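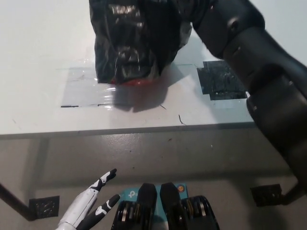

Issue 66, page 9

Leave the Table Bare

Tape is a promise to come back later. A strip goes down to hold something for an afternoon, another goes over it when the first one lifts, and by October there is a patch on the table as wide as a dinner plate that no cloth will shift. I have worked at tables like that for most of my life, and I think we should stop making them.

The white table at the top of this page has two such patches. One is clear and shiny, with the edges of the layers showing. The other is dark and speckled and built up in steps. There is a hair or a thread on the surface too, and a black plastic bag bunched up with something red showing at the bottom. I don't find any of it shocking. My own bench at the Kurnaldale workroom looked worse until last year.

My argument is a small one. A work table should go back to bare at the end of each job. Bare means no tape, no bag and no half-wrapped thing waiting for somebody to decide about it.

The usual objection is that tape costs nothing and a table is only a table. Godfrey Biwott made this case to me when we shared the packing room at Korkbridge, and he made it well. His view was that a surface is there to be used up. You tape a thing where you need it, you leave it there if you will need it again, and when the top is ruined you buy another top. He had done the sums on a replacement and it came to $70. He said I spent more than that in wages, scraping.

He may have been right about the wages. But he left out what the patches do to the work. Paper catches on a raised edge. A box set down half on tape and half off it rocks when you write on the lid. Lint and hair gather along the sticky side and end up under the next label. I once had to redo 9 parcels for a customer called Kubiak after a strip of old adhesive marked the underside of every one. None of that shows up in the price of a table.

Then there are the bags. A black bag on a work table is worse than tape, in my opinion, as you can't see what is in it. Somebody has to open it, or feel it, or ask. Most people do none of these and work in the space that is left. I have seen a table of good size turn into a strip two feet wide this way, with everybody leaning over the bag to reach the back. If a thing must be wrapped, use a clear bag, or write on it. If it is rubbish, it belongs in a bin.

I will give some ground on marks. Waldemar Stępień, who trained me, kept a line of tape on his bench to show where the guide went, and he was right to. It was one line, cut square, and he changed it when the ends began to curl. That is tape doing a job. A patch with layer on top of layer has mostly stopped doing one — you can't tell which strip was the last one anybody wanted.

Taking it up is dull work. Warm the patch with a hair dryer, lift a corner with a plastic scraper, pull low and slow, and go over what remains with a little cooking oil and then soap. My bench took about 2 hours, and most of that was one corner. I have since kept to a rule of pulling tape the same day I lay it, and it adds very little to the sweeping up.

Try it on one table before you argue with me. Clear it tonight, wipe it, and see where you put your first box tomorrow.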